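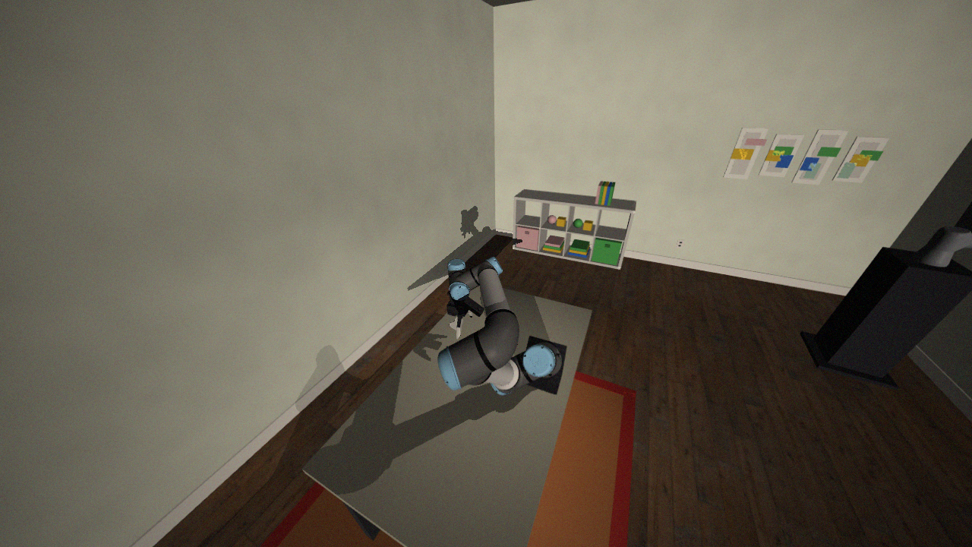

Green for a north-facing room – am I mad?

wollell_end_terrace
Started this thread at 6.14 this morning as I couldn't sleep for thinking about paint. We've got a back bedroom that gets no sun at all and I've gone and fallen for a pale grey-green. My sister says it'll feel like the inside of a fridge. My husband says "whatever you like", so no help there. The floor is dark brown boards and they're staying put. I've got a tester of Jelter's pale sage on one wall and I go in every hour to stare at it. Has anyone done this and been happy?

pipandmoss
Yes! Ours is north-facing and we went green about two years ago. I love it. It does go grey on a wet afternoon, I won't lie, but with the lamps on it's really cosy. The dark floor will help, pale boards would make it feel colder I reckon.

Grumbling_Gaz
Sorry, I'm with your sister. I did mine in a grey-green and it looked lovely in the tin and like old dishwater on the wall. Repainted inside a month. North light is blue, you put a cool colour in it and you get a colder colour. Go for something with a bit of yellow in it.

pipandmoss
Depends on the green though Gaz! There are loads that lean warm.

Grumbling_Gaz
Which is what I just said. Yellow in it.

NaheedMughal
Could you do both? I had the darker grey-green on the wall beside the window and a creamier green on the one facing you as you walk in. Same family, so it doesn't look like a feature wall (can't stand them). The creamy one bounces a bit of light about and the other one goes quiet next to it. I used Ukance for the pale one and Janjua for the other, and the Janjua needed three coats, so be warned.

wollell_end_terrace
Ooh, Naheed, I like that a lot. Did you have a hard line in the corner where they meet or did you fudge it?

NaheedMughal
Hard line. Paint the lighter wall first and take it a little way round the corner, let it dry overnight, then cut in the darker one with a decent angled brush. Don't bother with tape if your corner is anything like mine – it bleeds under and you end up doing it by hand anyway.

tea_at_321
Disagree on the tape! Press it down hard, run a thin coat of the first colour along the edge, let it dry, then do your second colour. Comes off crisp as anything. I live at number 321 of a very long road of wonky terraces and it has worked in every room.

Grumbling_Gaz
Or paint it all one colour and have your weekend back.

pipandmoss
Whatever you pick, what are you doing with the ceiling? White can look really stark over green.

wollell_end_terrace
Not got that far. I was going to leave it white, now you've got me worrying about that as well, thanks a bunch. Budget is up to £200 for the lot, including brushes, so if I have to buy ceiling paint too I might be eating toast until June.

tea_at_321
Leave the ceiling for now. Do the walls, live with it for a bit, then decide.

wollell_end_terrace
Right, ordering a tester of the Ukance one tonight. Gaz, if it looks like dishwater you can say I told you so.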